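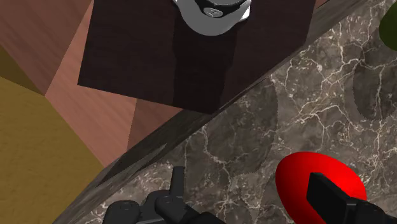
Chain lube in dusty conditions, wax or regular spray?

bujar_s
Posted October 12, 2024
Hi all, second season on my Valten twin and I'm trying to settle on a chain routine before I wear out another set of sprockets. I've been using the Rustell spray since I bought the bike. It goes on easy but my rear wheel looks like somebody wiped a frying pan with it, and half my commute is a gravel road, so everything sticks. A guy at the parts counter told me to switch to wax. The manual just says "lubricate regularly," thanks a lot. What are you all using, and how often?

hinata.o
Wax, and I won't go back! I ride a lot of dirt road and the difference in how much grit hangs on the chain is huge. Get the chain warm first (I do mine when I get home, engine off, bike on the rear stand), spray the inside run while you turn the wheel by hand, then leave it overnight. If you ride off right after spraying you're just painting your swingarm.

genny_m
I'm going to disagree with Hinata a little. Wax is great when it's dry. I did a trip in June with two days of solid rain and by the second morning my chain had orange spots on the side plates. My husband was on regular spray and his looked fine. Ugly, but fine.

hinata.o
How long had yours been on though? I redo mine every 27 days or so when I'm not... ok that sounds like I have a spreadsheet. I do have a spreadsheet.

genny_m
Fresh the night before we left. I followed the can.

Aatos V
Both of you are arguing about the top coat when the OP hasn't said if he cleans the chain. Bujar, do you? New lube over old grit is grinding paste. Kerosene, soft brush, wipe it dry, then whatever you like. And check the slack while you're down there, at the tightest spot, not wherever the wheel happened to stop.

bujar_s
Uh. I wipe it with a rag sometimes? Didn't know about the tight spot thing. Just went out and turned the wheel and yeah, there's a clear difference between one spot and another.

Aatos V
Then that chain may be on its way out already. Some variation is normal, a lot isn't. See if you can pull a link away from the back of the rear sprocket. If you can see a good part of the tooth, replace the chain and both sprockets together.

nermina_st
Please don't use a wire brush like I did on my first bike, it chews up the O-rings. And never with the engine running in gear, I don't care what the video shows. Fingers don't grow back.

For the lube question, I use Flustiron gear oil on a rag, a thin wipe every 100 miles or so on gravel. Costs next to nothing, flings a bit, wipes right off.

genny_m
Every 100?? I'd never get anywhere lol

nermina_st
Takes me less time than finding my gloves.

bujar_s
Ok, pulled on a link and I can see a lot more tooth than I'd like. Ordering a Marchand chain and sprocket kit tonight. Going to try wax on the new one and keep the Rustell for rainy weeks. Does the factory grease need to come off first?

Aatos V
No, leave it on. Wipe the outside and ride it.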